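From: Suleiman Okonkwo
To: grallcombe-users
Date: 17 Jan 2020
Subject: Re: Grasp proposals landing on the wrong surface in Turunen scenes

Delwyn Brunton wrote:
> Since the November merge my proposals in the Turunen kitchens go bad
> when the arm is close to a surface. The segmenter returns one big blob
> that takes in the fingers and whatever is behind them, and the planner
> then thinks the arm is in collision at the start state. I get this on
> 1,225 of 4,000 episodes. Same config as before the merge, Nosedov
> controller, wrist view only. Is it the depth clipping again, or
> something in my setup?
>
> Also, is there a frame you would suggest as a test case? Mine are all
> over the place.

Delwyn,

It isn't the depth clipping. I ran your config on our side and got the same blobs, so your setup is fine. The merge changed the order of two steps. The self filter used to run before segmentation and now it runs after, which means the robot's own geometry goes into the clustering. When the fingers are near something of similar shade, the two get joined.

I picked two wrist frames out of the same run to test with. Load both, with the gripper open, and check them in this order.

1. Small gray part, dark tiles behind. The part shows in the gap between the fingers and its lower portion is hidden by the housing. It is close to the same light gray as the inner faces of the fingers, so color won't separate it. With the filter in the wrong place I get one cluster for both fingers and the part. With the filter first I get the part alone, though the mask stops where the housing starts. Don't try to fill in the rest from one view.

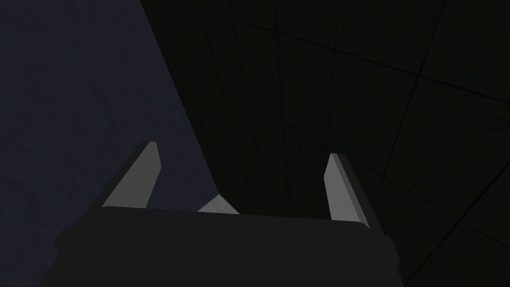 2. Pink bar on the green surface. The fingers are open with nothing between them, and the bar is a good way above the gripper body in the image. I use this one for the handle proposals. Watch the left finger, which overlaps the dark maroon panel and its gray border. With the bad ordering the finger and the border come back as one piece, and the planner reports a start collision. The bar itself segments fine either way -- the two small notches on its right edge sometimes split off as their own clusters, but the minimum size check drops them if you leave it at 25 points. 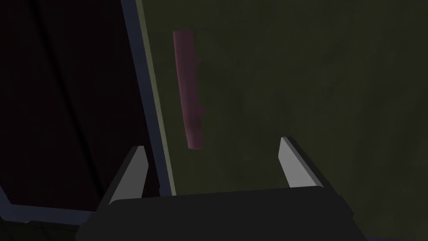
Do I need to regenerate my cached proposals after moving the filter?
Only the ones made after the merge. The cache key doesn't include step order, so the planner will happily keep reading the old entries. Delete the proposals folder for those runs and leave the depth cache alone.

To move the filter, open the perception file in your Grallcombe checkout and put self_filter above segment in the steps list. The padding stays as it is. I tried raising it and lost thin objects next to the fingertips, so please don't do that as a workaround.

One more thing to check. The self filter takes joint positions from the Nosedov state topic, and after the merge it uses the latest message instead of the one matching the image stamp. While the arm is moving, the mask lags and leaves a thin strip along the outer side of each finger. Set match_stamp to true. It costs a little time per image and I haven't seen it drop any.

With both changes I reran your 4,000 episodes. 3,138 of them now reach the planning step with a clean start state and a usable proposal. The rest are a mix. Many are plain reach failures, where the proposal is good and the arm can't get there, and I would count those separately from perception errors. There is also a group where the first image is nearly all one surface and the segmenter has very little to work with. I don't have a fix for that group.

The patch is on the clultodlow branch. It has the reordering and the stamp setting but no tests yet. If you can send me the episode list for your 1,225 I'll compare it with what still fails here before I ask for a merge.

Suleiman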